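Equipment Planning Coordinator, Stisten site
Posted December 3, 2024

Bustilance is hiring one person to plan and budget for cleaning robots in the shared kitchens we service. You will work out which counter jobs a machine could take on, what it would cost, and what we should keep doing by hand.
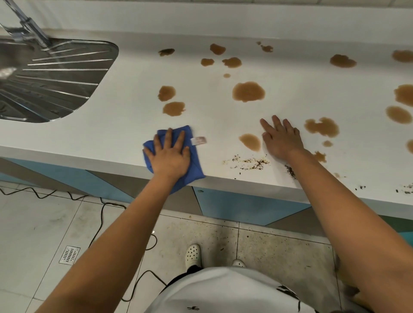
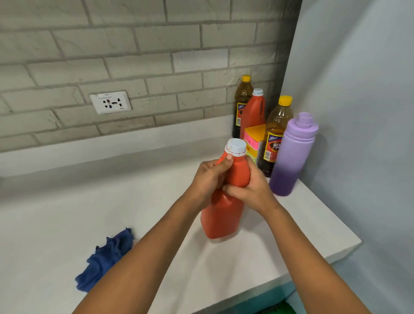
Counter work, Stisten.

We run 91 kitchens and have money set aside for two trial units. Quotes from Cuypers and Branex are in. They don't cover the same things, and your first job will be to put them side by side, including service contracts, spare parts and staff training.

What you will do:
Time counter wiping and bottle handling at seven kitchens
Write the requirements list for arms and grippers
Build a two-year budget with purchase and lease options
Visit vendors and arrange demos on our own counters

What we need:
Experience buying equipment, in any trade
Good spreadsheet skills
Willingness to do cleaning shifts in your first month

A robotics background helps but is not required. You do not need to program anything.

The job is full time and reports to Emília Říha, head of operations. Some travel between kitchens, mileage paid.

To apply, send a resume and one page on a purchase you planned, with the numbers. Please include what you would change about it now. Applications go to the Bustilance hiring desk.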